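The Open Hour at Pennington

Otis Greenberg had waited since breakfast for the doors at Pennington to open, and when they did he went in so fast that he left his hat on the railing. Sixteen people had signed up for the November visit. He meant to stand in front of every one of them!

Clyde Thibodeaux, who ran the demonstration, had named the robot Dolta. She was going to put a reading corner in order, he told them, and they could come as close as the tape on the floor.

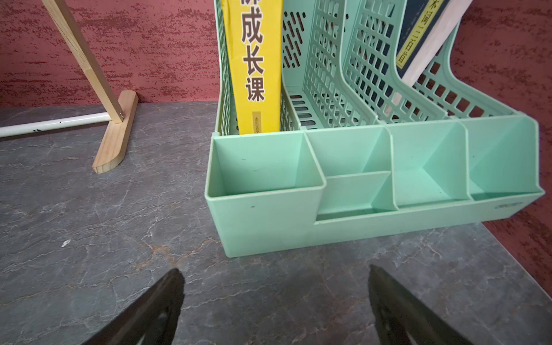
Weronika Jakubowski
Fiction contributor

"Which one will she go for?" whispered the woman beside Otis.

"The yellow book," he said. He had no idea, but he wanted it to be the yellow book. It stood so straight in its green slot, and the blue one was leaning like a man at a bus stop.

Dolta's fingers opened. Otis opened his own, down by his coat pocket, and held them just that wide. He had sorted mail for 19 years and he knew that pause, the little wait before the hand makes up its mind – oh, he knew it well.

"Does she ever get nervous?" he asked.

Clyde laughed. "I do. Every time."
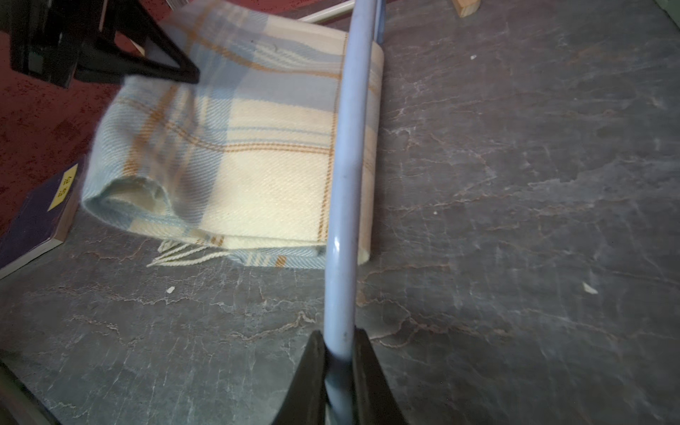
Otis's wife had always said he couldn't be trusted with anything soft. He folded towels like road maps, and she would shake them out again, singing, and do them over. He thought of her now, with the plaid blanket lying there in its thick fold and the fringe spilling out across the stone. One hand had the blue rod between its fingers and the other hung over the wool, and Otis found he was leaning over the tape.

"Careful of the tassels," he told the robot.

"She can't hear you," said Clyde.

"That's all right. Neither could I, when I was working."

He stayed until they switched off the lights, and then he asked what time they opened in the morning.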